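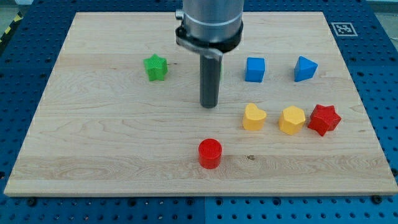 Verness Walking Log
README, September 11, 2008

All my walks and weigh-ins in one plain text file! I started writing them down on index cards, then typed the whole pile up, and now it's yours to poke at.

What you get: 213 rows, one per day, separated by tabs. Columns are date, minutes walked, route, weight in pounds (mornings, before breakfast) and notes. Routes are either Betunden (flat, by the creek) or Batista (the hill one, my favorite!).

Missing days are blank, never zero. I had a cold for 2 weeks and it shows. Any walk under 20 minutes is left out.

The weights jump a little after row 90, when I switched scales. I didn't correct for it.

Opens fine in Clellix or any spreadsheet. Use it however you like, and if you make a chart, please send it to me, I love charts!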